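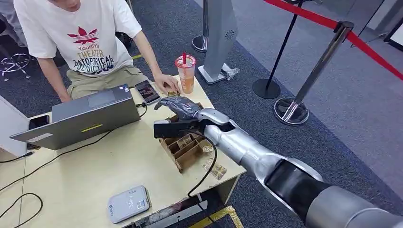 Bukska Desktop Compartment Organizer, Small
Reviewed by Đạt Hầu
Category: Desk and small-parts storage

The Bukska is a flat-packed compartment organizer for a desktop. It arrives as a set of thin slotted panels and goes together without glue, screws or tools. The result is a block of small open compartments with no lid, no drawers and no labels. Bukska sells it for stationery. I bought it for mixed flat stock: hotel key cards, small tins, spare card blanks and the cables that go with them. It has been in use on a shared table for 11 weeks.

I ordered through Toltgate in June. The package contained the panels, one folded instruction sheet and a strip of adhesive pads for the underside. Nothing was missing. One panel had a crushed corner, which disappeared inside a joint once the unit was assembled. The finished organizer weighs 684 grams on my kitchen scale, without the pads.

Assembly

The instruction sheet has drawings only. The long panels are laid out first and the dividers are pushed down into the slots. The fit is tight. On the first attempt I put one divider in backward and did not notice until the last row, at which point three others had to come out again. The correct orientation is shown in the drawings by a small notch that is easy to miss. Mark the notched edge of every divider in pencil before starting.

The slots are cut to the thickness of the panel with very little clearance. Pressing a divider in from one end bends it. Pressing evenly with both thumbs, a little at a time, works better. Taking the unit apart again is possible, but each cycle loosens the joints. I have done it twice and would not do it a third time.

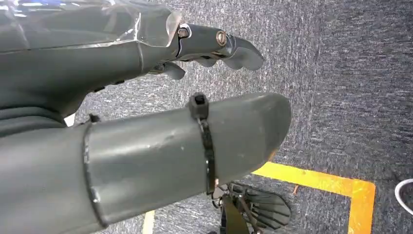

Stability is acceptable when the unit is loaded and mediocre when it is empty. With nothing in it, the organizer slides on a smooth tabletop at a light push. The supplied pads fix this, at the cost of making it awkward to move later. I fitted pads at two diagonal corners and left the rest on the strip. It no longer shifts when something is pulled out of a rear compartment, and it can still be lifted off the table with a slow twist.

There is some racking. Push the top edge sideways and the grid leans before it stops. It returns when released. Standing something heavy against the outside is not recommended, and the instruction sheet shows a crossed-out drawing of this. A boxed item propped against one end has caused no trouble, but it is a light one.

Capacity and fit

The listing does not say what the compartments are sized for. In my use, standard-size cards go in upright with room for a fingertip on each side. That clearance matters more than the depth. With the Undden tray I used before, cards fit so closely that they had to be tipped out, and the whole tray emptied with them. The Bukska lets a card be taken by its top edge and drawn straight up.

Cards stored upright do lean. With a single card in a compartment, it falls against a divider and sits at an angle, and the printing on the face is harder to read. Two or more cards back to back stay closer to vertical. A folded strip of paper behind a single card does the same job. 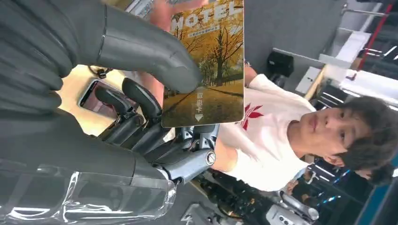 Power cards are a good test for this type of organizer. They have to be told apart from ordinary door cards at a glance, and many carry an arrow for the insertion direction that somebody will want to check before using the card. Storing them with the arrow down means the top third of the printing remains visible above the divider. Storing them arrow up hides the part of the design that identifies the hotel. I settled on arrow down for the whole set.

Small tins are less convenient. A shallow rectangular tin goes in on its short edge but leaves dead space behind it, and a round container of any useful size has to stand beside the unit. Anything with a cable attached should also stay outside. I tried keeping a small device in an end compartment with the cable led over the top, and the weight of the plug pulled it out of position every time the table was bumped.
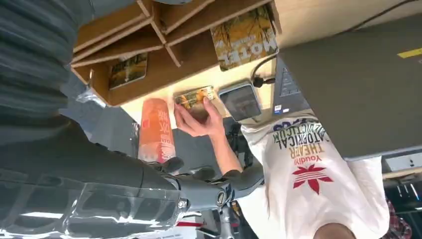
A small tin in hand, with the orange container standing to one side.

Finish and wear

The panel faces are plain and uncoated as far as I can tell. Cut edges are clean on the outside and slightly rough inside the slots. I ran a fine nail file over the upper edges of the front row, where fingers go most often, and would do it again. There was some dust on the table after assembly.

After 11 weeks there is visible rubbing at the front corners of the dividers and a faint dark line along one top edge from handling. No panel has split. Joints near the middle of the unit are as tight as on the first day. Two joints at the end I lift it by have opened slightly, and I now pick it up from underneath.

Moisture is the obvious limit. I have kept drinks to the other side of the table and have no results to report on spills. Cleaning is dry only: a soft brush into the corners, then turn the unit over and tap it out. The compartments are narrow enough that a cloth does not reach the bottom.

A second opinion

Chukwuemeka Lawal has the same size in the back office at Effiong, where it holds blank cards from a box of 1000 and gets refilled daily. His complaint is the absence of any place for labels. Adhesive labels on the dividers lifted at the corners within a month, and he went over to writing on the edges with a marker. He also reports that his unit leans more than mine. It has no pads fitted, and he rates it lower than I do for that reason.

Compared with the Undden tray

The Undden is heavier, wipes clean and does not need to be assembled. It also has fewer compartments for the footprint and the tight card fit described earlier. For pens and clips I would still pick the Undden. For anything thin and flat that has to be taken out many times a day, the Bukska is faster to use.

Positive points: finger clearance in the compartments, low weight, tool-free assembly, joints that hold if left alone.

Negative points: orientation notch hard to see, no labeling provision, slides when empty, not suited to tins or cabled items.

Rating: 7 out of 10. I deducted one point for the instruction sheet and 2 for the racking. Toltgate lists a larger size with a base panel, which may deal with the second problem. I have not tested it.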